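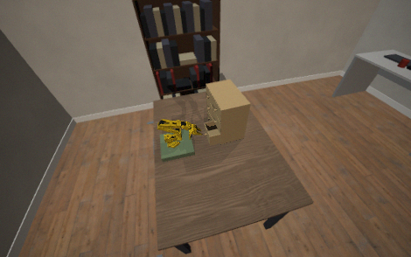

Workshop > Tips > Teaching a Practice Arm
Tips Projects Sheds Storage Letters Search

Drawers that a learner can manage

Mesfin Kassa wrote to ask how we collect our drawer examples at Vekwood, the ones where the arm puts a small thing away in a simulated cabinet. I've been at it since April, mostly in the evenings with a cup of tea going cold beside the keyboard, so I'm happy to pass along what has helped.

1. Start the drawer in more than one place. I did my first 30 runs with the same drawer pulled out the same distance, and the learner was lovely at that drawer and hopeless with its neighbours. Try a low one, then one halfway up -- and change how far it's open, too.

2. Look through the wrist view before you save. With a red cylinder upright between the two fingers you can judge the grip far better than from across the room, and a crooked hold is much easier to catch early.
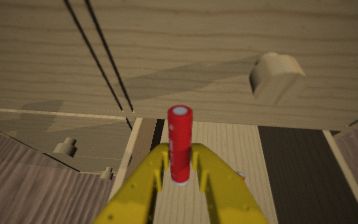
3. Go slowly over the gap. When the arm is carrying something red toward an open drawer, I like to bring it up above the drawer and let it settle a moment before coming down. It feels fussy, but hurried approaches make for muddled examples.

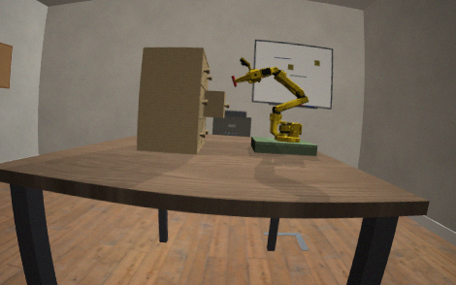 I also keep a little notebook of the bumps and second tries, and I don't throw those runs out straight away. A tidy recovery is a good thing for a learner to have seen, so mine go in a folder of their own, labelled in plain words I'll still understand next winter.

Recent tips
Sanding the Whitlock bench
Waxing sticky drawer runners
Leno hooks for the back hall
Sorting screws the Zadeck way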